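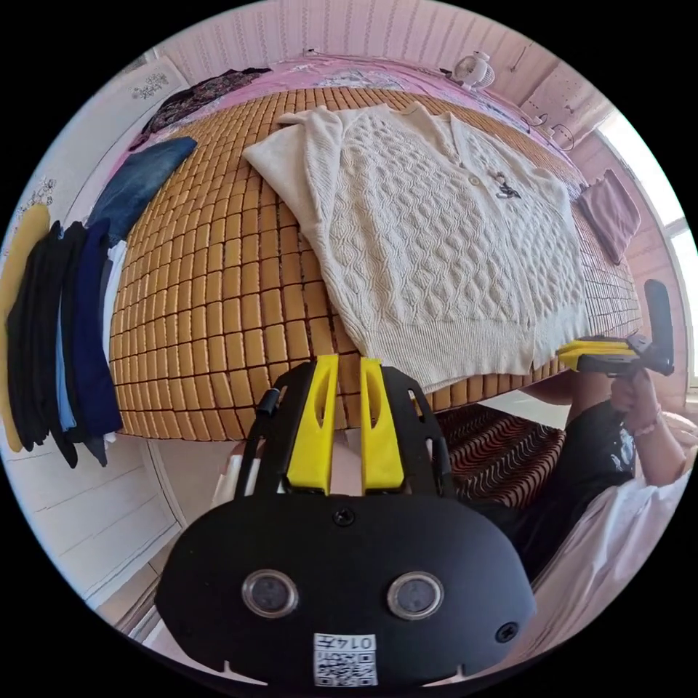 Chapter 4
Hands Before Arms

I built my first robot arm backwards. I bought the motors, bolted them to a plank in the Dremlow workshop (our shared unit, two benches and one good vice), wired up the lot, and only then asked myself what the thing was going to hold. By July I had a very handsome arm that could wave at people. So in this book we start with the hand, and we leave the arm in its box until Chapter 5. Sorry if yours has already arrived!

Let's talk about fingers, then. Two of them will do nicely. I know a five-fingered hand looks wonderful on a shelf, and I've got half of one in a drawer to prove it, but two fingers that open and close will pick up a sock, a mug, a sleeve or a screwdriver, and you can print a fresh pair overnight when you snap one. You will snap one. My own pair are called Cirnex fingers, after the folder I saved the drawings in, and they've been redrawn so many times that the name is the only thing left from the first go.

The part I'd really like you to take to heart is that you can hold this gripper yourself. Put a handle on it, squeeze, and go round the house picking things up. You'll learn more in an afternoon than I did in weeks of fiddling with code, and the best place to do it is wherever you keep your clothes. Hard things are easy. A wooden block sits there and waits for you. A cardigan slumps, hides its own edges and folds in places you didn't ask it to, and a pair of jeans has a waistband so thick that thin fingertips just skid off it. Try a thick knit first, then a T-shirt, then something slippery if you're feeling brave.

Keep a notebook as you go. I tried 100 grabs on one jumper and wrote down every miss, and nearly all of them came down to the same fault: I was coming in too flat, so the fingertips slid over the cloth when they should have pinched it. Tip the gripper forward a bit and the trouble mostly goes away. I'd never have spotted that with the arm doing the work, I'd have blamed the motors (I always blame the motors).

A few words on what you'll need before the next section. The parts list is on page 134, and it's short. If you're using the Abdella handle, print it solid, as the hollow one creaks and then splits along the trigger. Any springy plastic will do for the fingers. Don't glue anything yet, please, even if it fits beautifully.

4.1 Choosing a finger shape

Get some stiff card and cut out three pairs of fingers: one pointed, one square and one rounded like the end of a spoon. Tape each pair to a set of kitchen tongs and try to lift a tea towel by its corner.

Copyright Ferasano Books. Contact the publisher | Back to top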